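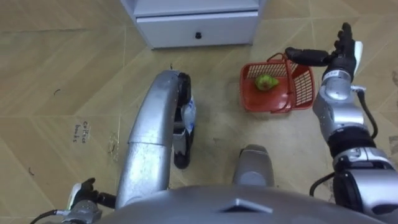 Home | Opinion | Archive | Contact

A mandate is a count of votes, and approval polling should not be read as one. The poll Hirneck released in January sampled 1000 adults, and Governor Tamayo's office has cited it ever since as consent for her budget. A poll records mood at low cost to the respondent, much as a short note in dark pen or marker on a tile floor costs its writer little. A ballot commits the voter to a result. Legislators should weigh the budget on its revenue tables and leave the approval figure out of the hearing record.

Last updated: May 17, 2025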